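Samedi 23 novembre

Bon. Trois soirées perdues, je note ça vite avant d'oublier.

Le bras simulé s'arrêtait net en pleine approche. Pas d'erreur dans la console, rien, juste le contrôleur Fagerlund qui repasse en sécurité et qui refuse de repartir. Redémarrage, pareil. Au bout de presque 800 pas de simulation, toujours dans le même coin. J'ai accusé le moteur physique, puis la carte graphique, puis moi.

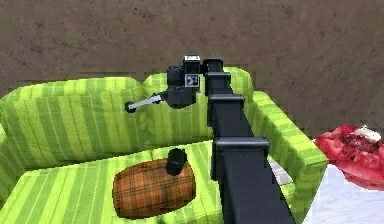
Le bras devant le canapé vert, côté simu. Le gobelet (ou la canette ?) noir est posé sur le truc à carreaux.

En fait c'était la limite de couple. Depuis la mise à jour de juin, Kanik lit la valeur dans le fichier de scène et plus dans celui du robot. Et dans ma scène il restait un vieux 69 d'un essai sur un autre modèle. Donc arrêt de sécurité au moindre effort, logique. Sauf que le message part dans un log à part que je n'ouvre jamais – bravo moi.

Corrigé à la main, relancé hier soir, ça passe. Pas testé sur les autres scenes.

Ce qui m'embête plus : l'inverse serait passé sans bruit. Une limite trop haute, 1 000 par exemple, et aucun avertissement. En simu on s'en fiche, sur le vrai bras beaucoup moins. J'ai ouvert un ticket chez Kanik, pas de réponse pour l'instant.

Si quelqu'un a le même soucis sous Villirov, je veux bien votre fichier de config.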